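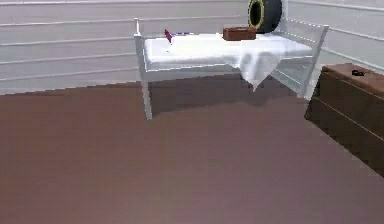
“同桌吃饭”社区晚餐季十月启幕，Wiriya首次面向全城征集家庭菜谱

2023年4月18日，社区饮食文化机构Wiriya宣布，第二届“同桌吃饭”社区晚餐季将于今年十月举行。活动由Wiriya与餐桌布艺工作室Helard共同主办，邀请住在同一片街区、平时却只在电梯里点头的邻居们坐下来，好好吃一顿饭。

去年的第一届是一次小小的尝试，只办在河西的几条老街上，结果来了731位居民！有人带着刚出锅的糯米饭，有人抱来一整坛自家腌的酸菜，还有一家三代人凑在一起，把奶奶的鱼汤从中午一直炖到傍晚。散席之后，很多人站在路灯底下继续聊，聊怎么挑鱼，聊谁家的辣酱最够味，也聊孩子上学和楼下那棵老榕树。今年的晚餐季，就是从这些没聊完的话里长出来的。

今年一共设200张餐桌，分布在河西、旧码头和北门三个片区。每张餐桌由一位“桌主”负责，桌主可以是住户，也可以是街角小店的店主。菜式不设限制，冷盘、热汤、甜点都行，唯一的要求是桌上至少有一道菜来自桌主自己家里，并且愿意把做法讲给同桌的人听。

“我小时候住的巷子里，谁家做了好菜，隔壁一定会先闻到，然后就有小孩端着空碗站在门口了。”Wiriya项目负责人Ekkachai Luangrath说，“现在大家住得更近了，门却关得更紧。我特别想把端着空碗去敲门的那种自在劲儿找回来，哪怕一年只有几个晚上也好。”

今年新增的“家里的那道菜”菜谱征集，是整个团队最期待的部分。即日起，居民可以用文字、手写稿或录音的方式投稿，方言录音同样欢迎，编辑小组会逐份整理。最终入选的100道菜谱将编成一本小册子，由独立出版社Cenitz负责编辑和印制，在晚餐季期间放在各片区的餐桌上供大家翻阅，结束后送往社区图书室长期保存。

菜谱编辑Thilini Paul已经开始试做最早收到的几份投稿。她说，最有意思的往往是那些写得“不太标准”的步骤：“有一位阿姨写‘炒到厨房里有人打喷嚏为止’，我照着做了，真的就在那一刻辣椒刚刚好！这种句子我们一个字都不会改。”她也提醒投稿人，不必担心菜太普通，一碗蛋炒饭、一盘凉拌黄瓜，只要背后有人常做、有人爱吃，都值得写下来。

布置方面，Helard将为各片区提供可以反复清洗的桌布，活动结束后统一回收，留到下一届继续使用。工作室还会在旧码头开设2场桌布缝补工作坊，教大家处理油渍和烫痕、修补磨破的边角，家里有舍不得扔的旧桌布，也可以带过来一起动手。小型乐队Hiro会在北门片区的首晚演出，曲目以老歌为主，会唱的人尽管跟着唱。

桌主报名与菜谱投稿现已同时开放，均不收取费用。首次报名的桌主会收到一份筹备手册，内容包括食材采购、过敏提示、餐具借用和垃圾分类。行动不便的居民可以申请把餐桌设在自家楼下，片区联络人会上门商量具体位置。各片区的日程和座位安排将在夏末陆续公布，遇到下雨，当晚的餐桌会移到就近的社区活动室，菜照上，饭照吃。

关于Wiriya
Wiriya是一家扎根社区的饮食文化机构，长期记录家庭烹饪与街巷饮食，日常工作包括口述访谈、厨房课堂和邻里聚餐。

关于Helard
Helard是一家餐桌布艺工作室，制作桌布、餐巾和围裙，并提供旧布翻新与缝补课程。

媒体联络：Wiriya传播组 | 联系我们 | © 2023 Wiriya 版权所有 | 返回顶部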